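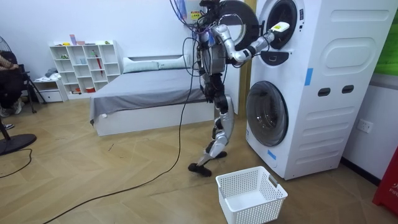 I've been meaning to write up the business with the customer list for ages, mostly for my own sake, as I know I shall meet the same problem again in a few years and will have forgotten every bit of it. So put the kettle on, this is going to be one of my longer ones.

For those who haven't been reading long, I look after the reporting side of things at Jarkeo, where we sell parts to small workshops and a few larger ones. The orders live in a system called Mosoti, which was there before me and will probably be there after me, and every night a job copies the customers and the orders across into Tukton, the reporting database. People then build their sales reports on top of that. It's a simple enough arrangement and for years it needed very little from me beyond a glance at the log over breakfast.

In July, Ritu Bhatt from the sales office sent me a very polite message saying that her regional totals didn't match the company total. The regions added up to more than the whole! I'll admit my first thought was that she'd picked the wrong filter (sorry, Ritu), and I spent a good part of the morning trying to prove it. I couldn't. Her report was perfectly fine, and a plain sum over the orders table gave a smaller figure than the same sum with the customer table joined on.

If you've worked with this sort of thing you'll have guessed already. When a join gives you more money than you started with, something on the other side of it is in there twice. I ran a quick count of customer numbers appearing more than once and got 929 back. I had been expecting none at all, because the customer number is supposed to be the key, and I went and made a second cup of tea before looking any further.

What made it fiddly was that the pairs looked the same. Same number, same name, same postcode, only the region was different, with the old region on one row and the new one on the other. The sales regions had been redrawn at the start of the month, so that part made sense. But the nightly job is meant to update a customer it already knows and only add a row when it finds a new one, and it had been doing that quite happily for as long as I'd been there.

I asked Maribeth Agbayani to look at it with me, partly because she knows the Mosoti side far better than I do and partly because I'd been staring at it for so long that I'd stopped seeing it. She asked me to print the length of the customer number next to the number itself. The old rows came out as 9 characters and the new ones as 20. I could have kicked myself. The new values were padded out with blanks to the full width of the field, and neither the query window nor the report shows you blanks at the end of a value.

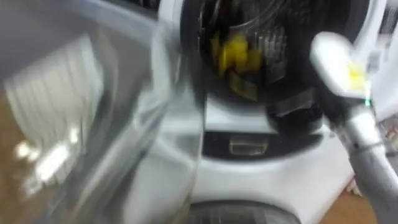
Yellow cloth in the drum of the washing machine.

From there it was a matter of working out where the blanks had come from. When the regions changed, the export out of Mosoti was swapped from a file with commas in it to one with fixed widths, so that a new column could be slotted in without upsetting another team who read the same file. A perfectly sensible thing to do. The trouble is that a fixed-width file fills every field up to its full size, and my load step had never been told to trim anything. It compared the padded number with the short one, decided they were different customers, and added a fresh row.

Then there was the matter of why the join matched both rows, if the load step thought they were different. I found this the most interesting bit, although I understand if you'd like to skip ahead. The load step does its comparing in its own code, where a blank is a character like any other. The reports do their joining inside the database, and ours is set up to ignore blanks at the end when it compares two bits of text. So one half of the process said these were two customers and the other half said they were one, and each was following its own rules quite properly. I had no idea. I've since looked it up, and how this works differs from one database to the next and even between column types, so do check yours before you take my word for anything.

The repair went like this, in case it's useful to somebody. First I stopped the nightly job, so it couldn't add any more while I was working. Then I took a copy of the customer table. Then I changed the load step to trim the customer number as soon as it's read, before anything else touches it. I ran it by hand against a small test file with 600 customers in it, padded and unpadded all mixed up together, and ran it a second time to make sure the row count stayed put. Only after that did I go near the real table, where I carried the new region over to the old row in each pair and then removed the padded one.

I did it in that order because Piret Navickas, who trained me in my first job, was very firm that you turn off the tap before you mop the floor. I can still hear her saying it. If I'd tidied the table first, the next run would have put the whole lot straight back again.

I also added two things that should have been there from the beginning. There's now a unique rule on the trimmed customer number in Tukton, so the database itself will refuse a second copy. And there's a little check at the end of the nightly run that sums the orders with and without the join and sends me an email if the two don't agree. Mārtiņš Kuusk thought the email was overdoing it, given the unique rule, and he may well be right, but I sleep better for having it.

Ritu's regions add up now, and she was very kind about how long it all took. I still have the product table to go through, which comes out of the same export and has the same sort of key. I had a quick peek at the lengths before I went home and there are some odd ones in there too, so I expect there'll be a second part to this once I've had a proper look. If anybody has a tidy way of showing blanks in a results grid, please do leave it in the comments — I've been sticking a full stop on the end of everything and it's driving me up the wall.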